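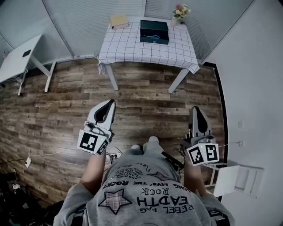
Clerkbridge paid by the good take, and by September Tudor Roman had 987 of them. A good take was one chore, start to finish, with a gripper in each hand and no fingers helping. He worked in the small room with the white blinds, at the table with the grid tablecloth. The job that month was table things. The green box was open with the blue-handled scissors in it, the notebook was closed, and the artificial flowers were in their vase in the corner. He stepped over the power strip, lifted both grippers and checked that the green lights were on.

"Scissors out, scissors in," he told the empty hallway, and started.

The scissors were the worst. A towel could be picked up almost anywhere. Scissors lay flat, and if he squeezed one handle the blades swung and caught on the side of the box. He had found a way in the second week. He tilted the box with the left gripper, let the scissors slide to the low side, and took both handles at once with the right. After that it was easy and his count went up.

At 10 his sister Ilinca came by with his lunch, which he had left on her kitchen counter. She stood in the doorway and watched him do three.

"You tip the box every time," she said.

"That's how you get them out."

"That's how you get them out. I just pick them up."

"Try it with these."

She put the lunch bag down and took the grippers from him. She dropped the scissors twice. On the third try she got one handle, and the box came up off the table with it and stayed hanging there until she shook it loose.

"And a machine is going to do this in somebody's house?" she said.

"It already does. In Haltgate. They have one in a show apartment."

"Does it do it well?"

He said he was going to find out. The company was sending him over that afternoon, along with a woman from the Kaijage office who wanted somebody present who knew the chores by hand.

The show apartment was on the second floor over a furniture store. The machine was called the Wakura, and it stood in the kitchen with its arms folded in against its chest. It was shorter than Tudor had expected. Its hands were the same as the ones he used, two curved fingers each, and he felt a little odd looking at them with nobody behind them.

The woman from Kaijage was named Mrs. Abara. She had a list on a clipboard and she did not talk much. She had the Wakura clear the breakfast dishes. It took 11 minutes to move two plates, two mugs and a butter knife from the table to the sink. Nothing broke. One mug went in upside down and the machine stopped, turned it over, and set it back down the same way.

"Is that a fault?" Tudor asked.

"It's slow," she said. "Slow goes in a different column."

Next it folded a hand towel, and folded it well. The corners met. Then she asked it to fold a fitted sheet, and it held two corners up in the air for a long time before it laid the sheet on the bed in a heap and backed away.

"I do about the same," said Tudor.

She wrote something down. He couldn't tell if it was about the sheet or about him.

The last item was the desk drawer. There was a shallow drawer in the living room with pens, tape and a pair of scissors in it, and the machine was supposed to bring the scissors to the person who asked. Mrs. Abara nodded at him.

"Could you bring me the scissors?" he said.

The Wakura rolled to the desk and opened the drawer. It looked in for a moment. Then it put its left hand under the front of the drawer and lifted.

The drawer did not tip, being a drawer. It was on runners. The machine lifted again, a little harder, and the whole desk came up at one end. A lamp slid down the top and hit the wall. Mrs. Abara said "Stop" in a normal voice and the machine stopped, still holding up its end of the desk, with its right hand waiting over the low side where the scissors should have gone.

Tudor knew exactly where the right hand was going next. His own shoulder had moved with it.

"Set it down," she said. The desk went down.

She walked over and looked in the drawer, and then at the lamp, which was dented but not broken.

"Why would it do that?" she said.

He could have said he didn't know. She would have written it down, and somebody at Clerkbridge would have spent a month on it, or not.

"It thinks the box has to be tilted," he said. "I tilt the box. I do it every time."

"How many times?"

"Most of what I've got on scissors. They do slide down nicely."

"Can you get them out without tilting?"

"My sister can't," he said. "I could in the first week. I was bad at it."

"Do you still have the bad ones?"

He thought about it. The drops had been thrown out, because they weren't good takes and no one was paid for them. But a few from the first week had gone through — slow, clumsy ones where he had pushed the scissors up against the side of the box until one handle stood proud enough to grab. He had been ashamed of how long they took.

"A few," he said.

"Those are the ones I'd want," said Mrs. Abara. She closed the drawer and made a mark on her sheet. Then she asked the Wakura to put the lamp back, and it did that without any trouble, and even turned the shade so the dent faced the wall. Tudor wondered who had taught it that.

He rode the bus back and let himself into the room a little before six. The tablecloth had gotten pulled crooked and he straightened it. A message from the Clerkbridge office was already on his phone. They wanted 50 takes of scissors, box flat on the table, no tilting, any method, and they would pay for the drops this time.

He called Ilinca.

"Are you busy tomorrow?" he said.

"Why?"

"They want people who are bad at it."

She was quiet, and he could hear her kitchen faucet running.

"What does it pay?" she said.

He told her. She said she would come at 10, and that he should bring his own lunch.

After he hung up he put the grippers on for one more. He kept the box flat. The scissors slipped, and he pushed them to the side, and they slipped again. On the fifth try he had a blue handle by the edge, and he carried it over the tablecloth very slowly, with the blades swinging open underneath.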